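How to Make a Submission to a Council or Parliamentary Inquiry

Practical guidance for residents, community groups and small businesses

Updated 12/18/23

Any person may tell an inquiry what they think. You do not need to be a lawyer, an expert or a member of an organisation. The steps on this page apply to most public inquiries run by a local council or a parliament, although each inquiry sets its own rules and those rules always come first.
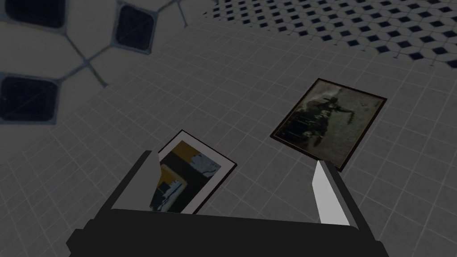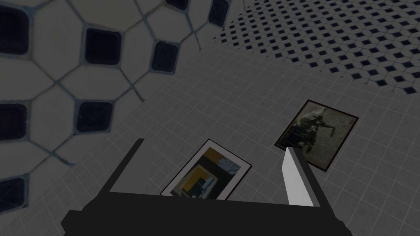 Lilibeth Cabrera
Senior Adviser, Public Participation, Magbanua Centre for Local Democracy

Before you begin

An inquiry is set up to look into a particular question. It might concern a proposed law, the way a service is run, or a decision that has already been made. The members of the inquiry gather evidence, hold hearings and then write a report. In most cases the report makes recommendations. The government or council concerned decides whether to follow them.

A submission is your written evidence to the inquiry. Once it has been accepted it becomes part of the formal record. It is different from a petition, which asks for a certain action and is signed by many people, and from a letter to your local member, who may or may not pass it on.

Step 1. Read the terms of reference

The terms of reference set out what the inquiry may look at. They are normally published on the inquiry's web page and are often less than a page long. Read them in full, including any sub-points.

Mark the points on which you have something to say. You are not required to respond to all of them. A submission that deals properly with one point is more useful to members than one that touches briefly on nine.

If your concern falls outside the terms of reference, the inquiry may decline to accept your submission. The secretariat can tell you whether a matter is likely to be considered relevant. Telephone or email before you start writing if you are in doubt.

Step 2. Check the closing date and the format

Note the closing date and the time of day at which submissions close. Some inquiries close at midnight and others at the end of business hours. Where the inquiry covers more than one time zone, the notice should say which one applies.

Check also:

Whether there is a page or word limit
Whether submissions must be lodged through an online form
Which file types are accepted
Whether a cover sheet is needed
Whether submissions may be made by post, by audio recording or in a language other than English

If you cannot meet the closing date, write to the secretariat before it passes and ask for an extension. Extensions are granted at the discretion of the chair. A short extension for a stated reason is more likely to be approved than an open request.

Step 3. Gather your material

Collect the documents you intend to rely on. These may include letters, notices, minutes of public meetings, bills, maps or published reports. Keep a list of where each item came from and when it was issued.

Your own experience is evidence. If you were affected by a decision, set down what happened and in what order. Separate what you saw or were told directly from what you have heard from others.

Do not attach confidential papers belonging to another person or an employer without first obtaining advice. If you believe a document is important but are unsure whether you may release it, describe the document to the secretariat and ask how to proceed.

Step 4. Write the submission

Begin with a short opening paragraph stating who you are, where you live or work in general terms, and why the matter concerns you. If you write on behalf of a group, give its name and state that you have been authorised to speak for it.

Follow the opening with a summary of your main points. Members and their staff may read several hundred submissions in the course of an inquiry. In the Skarketti land use inquiry, which closed in May, the secretariat received 414 written submissions, and the chair's report noted that those with a summary on the first page were the easiest to use at hearings.

Set out the body of the submission under headings that match the terms of reference. Number your paragraphs. Numbered paragraphs allow members to refer to a passage when they question witnesses, and allow the authors of the final report to cite it.

Use plain words. Write short sentences and explain any technical term the first time it appears. Where you give a figure, say where it comes from. Where you offer an opinion, make it clear that it is your opinion and give your grounds for it.

End with your recommendations. State who should act, what they should do and, if possible, by when. "The council should publish its grants register each year" is easier to adopt than "there should be more openness about grants".

Step 5. Take care when naming people

Criticism of a policy, an office or a public decision is a normal part of the process. Accusations against named individuals are treated differently. The inquiry may remove the passage, keep the submission confidential, or invite the person named to reply.

Submissions accepted by a parliamentary committee are generally protected by parliamentary privilege. This protection may not extend to copies you hand out yourself, and it does not usually apply to council inquiries. Obtain legal advice before publishing any material that could harm another person's reputation.

Step 6. Decide whether you want your submission published

Most submissions are published on the inquiry's web page with the name of the author. Home addresses, telephone numbers and signatures are normally removed, but you should place them on a separate page to reduce the chance of error.

You may ask for your name to be withheld. You may also ask for the whole submission, or part of it, to be kept confidential. Write the request clearly at the top of the first page and give your reasons. The final decision rests with the inquiry.

Step 7. Lodge and keep a record

Ask someone else to read the final version. Check names, dates and page numbers, and confirm that every attachment mentioned in the text is included.

Lodge the submission in the manner required. You should receive an acknowledgement. If nothing arrives within 10 business days, contact the secretariat. Keep the acknowledgement together with a complete copy of what you sent.

For a parliamentary committee, do not publish or circulate your submission until you have been told that it has been accepted. Doing so earlier may affect its protection.

Step 8. Prepare for a hearing, if invited

Only some authors are called to give evidence in person. An invitation is not a judgement on the worth of the other submissions. Members usually seek a range of views and have limited time.

If you are invited, you may be offered a few minutes for an opening statement. Do not read your submission aloud. Members will have a copy. Use the time to draw attention to one or two points and to report anything that has changed.

Answer the question that was asked. If you do not know the answer, say so, or offer to take the question on notice and reply in writing. A transcript will be prepared and you will be given an opportunity to correct errors of transcription. You may not use this step to change the substance of your evidence.

Tell the secretariat in advance if you need an interpreter, step-free access, a support person or a video link.

After the inquiry reports

The report will be published once it has been tabled or presented to council. Submissions are listed in an appendix. Governments are commonly required to respond within a set period, and councils may do so at an ordinary meeting. You may write to your representative at any time to ask what has been done about a recommendation.

Further help

Printed copies of this guide are available from the Centre on request. Please quote publication number 2417. Groups in the Jomby and Falance districts may also ask for a workshop by writing to Nestor Tan, Community Programs.

Content reviewed by Ankica Mujić, Legal and Procedural Services.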